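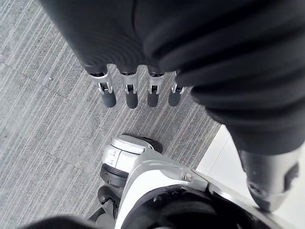
Why Do Some Things Fold Like an Accordion?

Take a strip of paper and fold it forward, then back, then forward again, all the way to the end. Now pull on both ends. The strip gets longer. Let go and it shrinks up again. You have made pleats, and pleats are the main idea behind something called a bellows.

A bellows is a tube or a bag with folds in its sides. It can stretch, squash and bend, but the material it is made from hardly stretches at all. Only the folds move. When you pull a bellows, the folds open out. When you push it, they close up and lie against each other.

Bending works in a similar way. Think of a drinking straw with a bendy part. When you tip the top over, the folds on the outside of the bend open wide, and the folds on the inside squeeze together. A straight straw can't do this. If you bend it far enough, its walls buckle and the drink can't get through easily.

Bellows with air inside

The oldest bellows were used to blow on fires. A blacksmith pulled the handles apart and air rushed in through a hole. Pushing the handles together sent the air out through a pipe and into the coals, and the fire burned hotter.

An accordion uses air too. The folded part in the middle pushes air past thin metal strips called reeds, which shake quickly and make the notes. Loïc Besson repairs accordions in the town of Flestum. He once built a giant bellows for the town's summer fair in June, using 236 pieces of stiff card. It took him 9 weeks. Most of that time went on gluing the corners – they are the first place a bellows will leak.

Bellows that cover things

Other bellows don't blow air at all. They work like a sleeve. Parts that move often need a cover to keep out dust and grit, and the cover has to move along with them. A stiff tube would get in the way. A folded one can follow each bend.
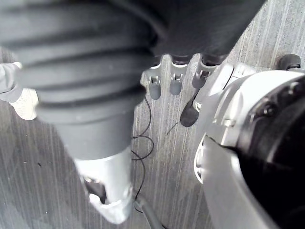 A black bellows sleeve. Its deep folds are stacked like those of an accordion.

You may have seen a very big one. Some long buses have a folded wall in the middle, where the two halves join. Next time one turns a corner, watch the folds on each side.

Try it yourself

Fold a sheet of paper into narrow pleats and open it out a little. Roll it into a tube with the folds going around it like rings, then tape the edges together. Bend it gently. Which folds open, and which ones close?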